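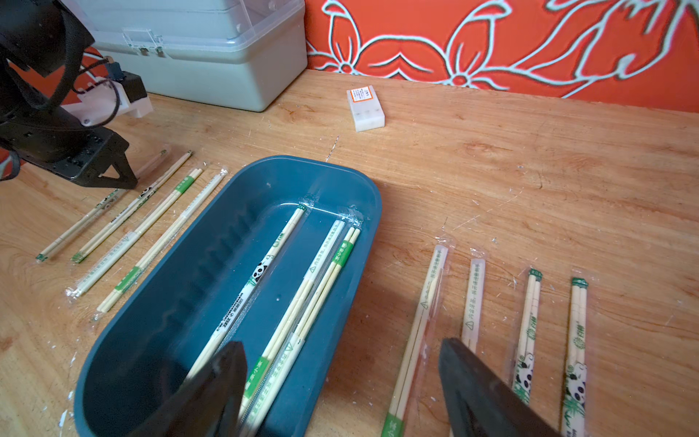
When one arm goes limp in the middle of a pick: finding and fixing error 1384

By Bohdana Sydorenko

If you run a pair of Nolley arms on a tabletop and one of them has suddenly folded up and dropped on you, first of all, I'm sorry, and I hope your fingers were somewhere else at the time. Mine were not entirely somewhere else, which is how I came to spend a good part of September learning more than I ever wanted to know about a certain little connector at the elbow.

We were doing a job that sounds as if it couldn't possibly hurt anybody. Two arms, a blue plastic tray, and a lot of wrapped disposable chopsticks to be moved from the table into the tray. The left arm would reach down for a package, close, lift, start its swing toward the tray, and every so often the whole arm would let go of itself. The motors lost power from the elbow down and everything past that point fell. The Mirani panel showed error 1384, "joint bus timeout," and offered me a cheerful button that said Resume.

Please don't press Resume. I'll come back to that.

Before you touch anything

These are light arms and it is easy to get casual around them (I certainly had). A limp arm is still heavy enough to pinch, and one that wakes up while you're leaning over it is a good deal worse. So, every time, in this order:

1. Press the stop button and leave it pressed.
2. Switch off the supply for both arms. The one that's behaving can still move toward you if the program restarts.
3. Support the limp arm with one hand under the forearm and lower it to the table. Hold the links well away from the joints.
4. Pull the power plug at the supply and wait until the lights at the base are out.
5. Clear the tray and the packages away so you have a bare bit of table to work on.

I skipped step 2 the first time. The bad arm was lying there, I reached across to pick it up, and the other one finished the move it had been asked to make and knocked me on the wrist. It left a small bruise and a large impression.

Finding out which joint dropped first

The panel tells you there was a timeout, but on our version it doesn't say where. You need the log. Open Mirani, go to the arm that failed, choose History, and scroll back to the last thing it did before 1384 came up. You're looking for the first joint number that stops reporting. The others past it will stop too, one after another, and it's only the first one that matters.

On ours it was joint 4, over and over. That's handy to know, as the cable that feeds joint 4 is also the one that has to bend the most when the arm reaches down low and then turns. I had been blaming the gripper for days, because the fault always came up during a pick and the gripper was what I was looking at. I had even swapped the finger pads! If your log points at a different joint, the rest of this page should still work, just start from the cable going into that one.

If the log shows all the joints stopping in the same instant, you most likely have a supply problem at the base and you can save yourself the elbow work.

Checking the cable by hand

With the power off, move the arm slowly through the same path it takes when it works. Go low over the packages, up, across to the tray, down again. Watch the cable loops the entire way, and get your head right down at table level if you can. What you want to see is a loop that opens and closes a little without ever going straight.

Mine went straight. At the lowest point of the reach the loop by the elbow had no slack left in it, and when I turned the wrist as it does to line up with a package, the plug moved in its socket. It moved by a hair, and I needed a flashlight to be sure, but once I had seen it I could make it happen every time. The plug never came out. It just leaned, and apparently leaning was enough.

Look also for shiny or flattened spots on the cable jacket. Those are places where a link has been rubbing. If you find bare wire or a split, stop here and replace the cable before anything else. Tape is for other jobs.

Rerouting it

You'll want a small screwdriver, soft cable ties (the hook-and-loop sort are kinder than the plastic ones) and a bit of patience.

Cut or undo the old ties between the elbow and the wrist. Unplug the cable at the bad joint and check the pins. They should be straight and all the same height. Push the plug back in firmly, straight on, until it seats.

Now bend the arm into the lowest, most twisted position your job will ask of it, and set the cable length there. This was my great mistake when I built the thing. I had tied everything down with the arm folded in its rest position, where it looked wonderfully neat. Leave a loop you can slide two fingers through, and put the first tie on the link itself, close to the plug, so that any pull lands on the tie and the plug feels none of it.

Then go through the path by hand again, at least 8 times, including some awkward corners the program wouldn't normally visit. A longer loop has its own trouble: it can hook on a bracket or on the neighboring arm. If it catches on anything, shorten it a little and start over. It took me some 7 tries to get a loop I liked.

Turning it back on

Clear the table, keep your hands in your lap, and power up only the repaired arm. Run it at the slowest speed with no packages out. If that goes well, put one package down and let it pick that, then bring in the second arm, then go back up to normal speed. I kept one hand near the stop button for the whole first afternoon.

About that Resume button. After a timeout the arm has sagged, but the program still has the old target in mind, and Resume sends it there from wherever it's lying, in one go. Use Home instead, at slow speed, after you have placed the arm by hand somewhere with clear space around it. Gerardo Panganiban, who shares the bench with me, has hidden Resume on our panel altogether. The setting is under Operator View, if you'd like to do the same.

If 1384 comes back after all this — same joint, good slack, plug seated — swap the cable for a new one and see. If it follows you to the new cable, the socket on the joint board is probably worn, and that's a repair for someone with a steadier soldering hand than mine.

I now check the plugs on both arms every Monday before the first run, with the power off and a flashlight, and I write down anything that has shifted.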